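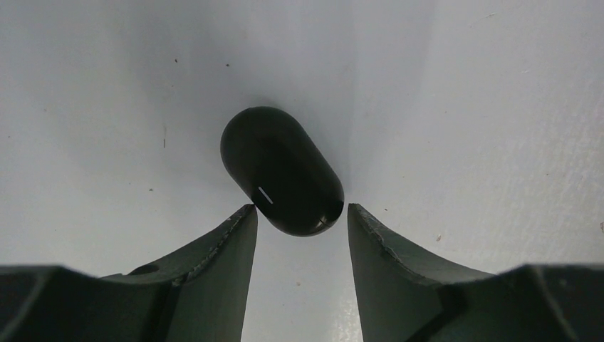

I'd been in the sorting room at Skenditz for all of five minutes when I was handed a mug of tea and told to mind the tubs. There are tubs everywhere. Tubs on the shelves, tubs under the bench, tubs holding the door open. They're full of small parts saved from things other people were about to chuck out, and the woman who looks after them (she'd rather I left her name off, so I have) knows where almost everything lives.

"People think it's rubbish until they need one," she told me, moving a box of hinges so I could sit down. "Then they come in all hopeful, holding up a finger and thumb to show me the size."

Skenditz is a parts library, more or less. You bring in your broken lamp or wobbly chair, describe the bit that's missing, and with luck you go home with a replacement. It began with a single drawer and now has 686 labelled tubs, plus a heap by the radiator waiting for labels. I asked how many pieces that comes to. She blew her cheeks out and said the last proper stocktake got to 3000 and then it was time for lunch.

I wanted to know how you sort something when you haven't a clue what it is. Does it just go in a tub marked Odd?

"Oh, there is a tub marked Odd! It's the best one," she said. "But I try shape first. Long things, flat things, round things, things with a hole through. If it's got rounded ends it goes with the other rounded ends, and I don't fret about what it came off. Somebody will walk in one day and say, that's the thing off my blind."

Colour comes second, and black is the worst. She has a whole shelf of black, and she says it's hopeless after four in the afternoon — everything turns into one big lump and you end up going by feel. Her trick is to tip the tub out on to a pale tea towel and push things about until the shapes show. I had a go and was very slow, though I did find two matching feet for a toaster and was far too pleased with myself.

Tuesday is the busy day, when the repair group from Munro comes over on the bus with a list. They're good customers but picky. "They want six the same," she said. "Six! I can do you four the same and two cousins."

The labels are another story. The first lot came off an old machine somebody brought back from Wultulberg and they've all gone brown and curly, so she's redoing the whole lot by hand in capitals. She'd got as far as the knobs when I visited. I asked if she ever fancied putting it all on a computer and she gave me a look.

We talked for a bit about Stinen, the other parts library, which is bigger and has proper drawers on runners. Is she jealous? "Of the runners, yes. Not of the rent."

Before I went I asked what she's short of. Castors, small springs and the little caps that go on the ends of chair legs, if you've got any lying about. Wipe them first, please, and take the screws out. The door sticks, so give it a shove.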